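# Tracing dropped grips on film-wrapped items with a two-arm cell

Use this procedure when an arm closes on a wrapped item, reports a good grip, and then lifts an empty hand or lets the item slide out partway through the move. It was written for the Altadau toothbrush sorting task, but it applies to anything in clear film. You need the arm console, a soft cloth, the Hrynyshyn log viewer, and a second person at the stop button.

Don't start by raising the grip force. We did that first and lost two days to it. More force made the film bunch up between the fingers, and the brush squirted out faster.

## Step 1. Make the cell safe

1. Send both arms to their parked pose and wait for motion to end.
2. Press the stop. Check on the console that both arms show as stopped.
3. Pick up any dropped items. Look along the rails and under the crossbar, where film-wrapped brushes like to end up.
4. Check the cables on both arms. A cable that hangs low enough to touch an item can drag it out of the fingers, and the log will show this as a grip fault.

If a cable can touch the tallest item on the table, tie it back before going on. Run one slow pass by hand afterward, with a person on the stop, and watch the cable for the whole reach. A tie that is fine in the parked pose can go tight at full extension.
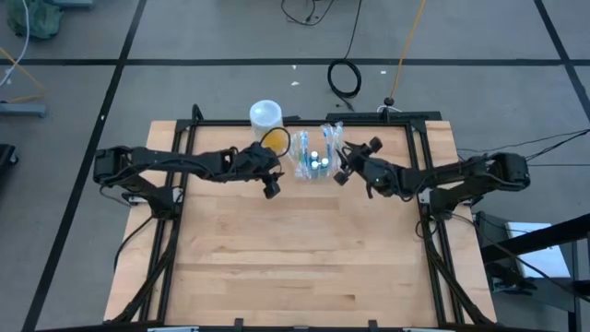 *Overhead view of the cell. Check the cable in front of the frosted container.*

## Step 2. Read the log before changing anything

Open the last run in the log viewer and find the grip events. Each one has a commanded width, a measured width and a force reading. Three patterns cover nearly everything we have seen:

| Log pattern | Likely cause |
|---|---|
| Measured width stops wide, force rises slowly | Fingers closed on loose film |
| Measured width goes to zero, force spikes | Missed the item completely |
| Good width and force, then a sudden drop in force | Item slipped or was pulled |

The first pattern is the one that fooled us. The controller counts a grip as good when force passes the threshold, and a wad of film is enough to pass it. In our worst run the arm reported a grip with the fingers on nothing but the end of a wrapper.

Save a copy of the log now. The viewer overwrites the oldest run when storage fills up, and you will want the original numbers in Step 5.

## Step 3. Check the pick point

The pick point is set from the outline the camera finds. With clear film, that outline is often wrong. The software may take the wrapper as part of the item, or lock onto a highlight in a fold. Load the saved overlay for the failed pick and compare the marked point with the real handle.
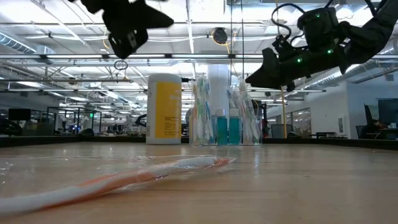 Film length is the setting to question here. The task file has a margin that tells the software how far past the item the wrapper may run, and the default assumes a snug pack. Wrapped brushes don't lie that way. The one at the front of the table has clear film reaching past its reddish-orange tip and ending in a point, so an outline drawn from the film puts the center of the item too far along. Change the margin so the pick point falls on the handle, save the file under a new name, and reload it. The old margin stays in memory until you do.

For brushes standing in a holder, the margin makes little difference. The usual trouble there is neighboring wrappers catching on each other. Set the approach to come straight down, lift slowly, and turn on the double-pick check.

## Step 4. Fix the grip test

1. Open the grip settings for the arm that failed.
2. Turn on the width check alongside the force check. Both have to pass.
3. Enter the handle width for the item. Measure it through the film with the film pulled flat.
4. Set the hold time to 540 milliseconds. The arm will pause after closing and read force again before it lifts.
5. Put the grip force back to its original value if anyone has changed it.
6. Repeat for the other arm. The settings are not shared.

Wipe the finger pads while the arm is stopped. Bits of torn film on a pad will throw off the width reading.

## Step 5. Run the repeat test

Lay out wrapped items flat, with handles pointing different ways and some wrappers overlapping. A neat row will pass even with bad settings, so leave it messy. Run at half speed with one person on the stop for the first 5 picks, then go to full speed.

Stop the run if either arm:

- closes twice on the same spot
- carries an item by its wrapper only
- moves toward the other arm while that arm is still holding something

The last one is a safety fault, and it can follow directly from a false grip. The second arm is told that a handoff is ready and reaches in for an item that isn't there. Do not clear it from the console and carry on. Lock the cell out and report it. 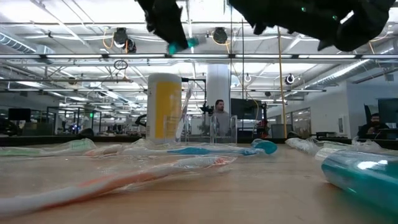
**Prutbridge, Sep 11, 2022**

Notes from the repeat test, added by Unathi Cele.

The new settings were run on both arms with the wrapped brushes laid flat and the clear holder left on the table. The false grip on loose film did not come back. The right arm stopped once with a width error, and the log showed the fingers had closed on two handles together. The double-pick check was off on that arm. Turned it on and restarted.

The run went to 2280 picks before it was ended. I have left the hold time where it is for now. The Flundcombe cell has used a shorter one since April, but their items come in stiff boxes and I would not copy the number across.

Still open:

- The width error message doesn't say which arm it came from. You have to open the log.
- The film margin resets to default after a software update. Check it before the first run.
- Items lying on their side with rounded ends can roll when a finger brushes them. The camera then has an old position. Force a new image after any missed pick until this is fixed.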